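Touch-up paint on steel locker doors keeps peeling
Tirside Community Help > Workshop & Metalwork
Posted 06/02/2021 by gridmont_fm

We repaint damaged locker doors in house. The steel is powder coated from the factory. I wipe the door with mineral spirits, spray two coats of Skoner enamel and rehang it the next morning. Within a month the paint lifts near the handle in sheets the size of a coin. Is this the paint or the prep? I would like to avoid stripping to bare metal.
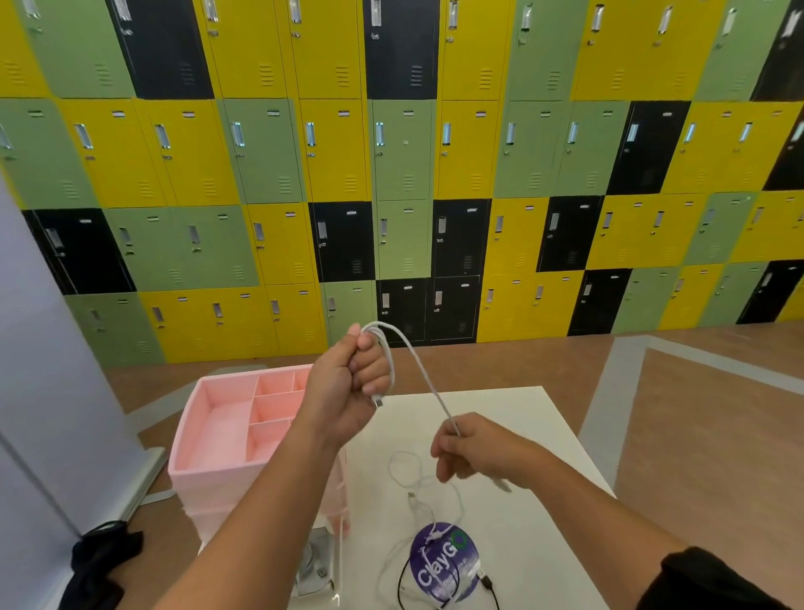 The shop is unheated and I usually do this work in October, if that matters.

halilovic_coatings
Prep. Enamel does not grip a glossy powder coat, and mineral spirits can leave an oily film. Take the door off, wash it with degreaser and rinse. Sand with 200 grit until the shine is completely gone, then wipe with denatured alcohol. Bare spots need an etching primer. Do not go as fine as 800 before paint – it leaves too little tooth. Wait 12 hours between primer and color unless the can says otherwise. Full hardness takes 8 days or more in a cold shop, so the next morning is too soon to rehang.

tin_snips
I had the same thing on a filing cabinet. Switched brands and it was fine, but I sanded that time too, so who knows.

oldbench44
Check the door for rub at the latch side as well. If the hinge has sagged, any paint will come off there.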